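Tema 6. Sombreado difuso e iluminación global en superficies mates
Apuntes de la asignatura Síntesis de imagen

6.1. Modelo de Lambert

Una superficie lambertiana refleja la misma radiancia en todas las direcciones. La radiancia saliente depende de la irradiancia recibida y del albedo, y es independiente de la posición del observador:

L = (ρ / π) · E

donde ρ es el albedo, comprendido entre 0 y 1, y E la irradiancia. Para una fuente puntual, E es proporcional al coseno del ángulo entre la normal y la dirección de la luz, e inversamente proporcional al cuadrado de la distancia. Los cosenos negativos se recortan a cero.

6.2. Fuentes extensas

Con una fuente de área, la irradiancia se obtiene integrando sobre el ángulo sólido visible. La oclusión parcial de la fuente genera penumbra, cuya anchura crece con el tamaño de la fuente y con la distancia entre el objeto que ocluye y el receptor. En la práctica 3 (escena Brunora) se estima la integral por Monte Carlo con 40 muestras por píxel y se repite el cálculo con 200. El error típico decrece con la raíz cuadrada del número de muestras – multiplicar por cinco el coste reduce el ruido en un factor de 2,24.

6.3. Gradientes suaves y cuantización

En un plano mate extenso la variación de luminancia suele ser pequeña. Al cuantizar a 8 bits por canal, un gradiente de pocos niveles repartido en muchos píxeles produce bandas visibles. Se corrige añadiendo ruido de amplitud inferior a un nivel antes de redondear. La corrección gamma se aplica antes de la cuantización, nunca después. 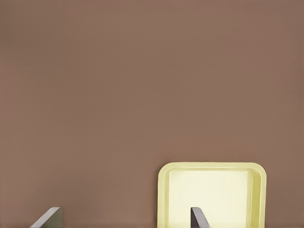
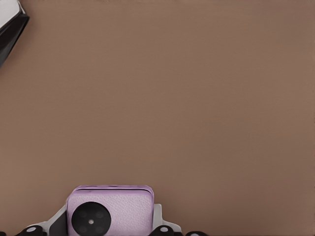

Figuras 6.4 y 6.5. Superficies mates de tono pardo con variación tonal leve. Imágenes sintéticas.

6.4. Componente especular

El modelo de Blinn-Phong añade al término difuso un lóbulo centrado en el vector mitad H. El exponente controla la anchura del brillo: valores bajos dan reflejos amplios y valores altos, reflejos concentrados. La versión original no conserva la energía, por lo que en Nendeo se utiliza la variante normalizada, con factor (n + 8) / 8π sobre el lóbulo especular.

En materiales dieléctricos la reflectancia aumenta en ángulos rasantes. La aproximación de Schlick basta para los ejercicios:

F = F0 + (1 − F0)(1 − cos θ)^5

6.5. Ejercicios

1. Calcule la radiancia saliente de una superficie con ρ = 0,5 bajo una irradiancia de 40 W/m².
2. Demuestre que el albedo lambertiano requiere el factor 1/π.
3. Compare el histograma de un plano iluminado por una fuente puntual y por una fuente de área. Indique la semilla utilizada.

Última actualización: 1 de agosto de 2024
Compartido 1141 veces · 3 comentarios

Garrido: En el ejercicio 1, ¿la irradiancia ya incluye el coseno?

Burnar: Sí, E es la irradiancia sobre la superficie. Ver 6.1.

Garrido: Entendido, me sale 6,37 W/(m²·sr).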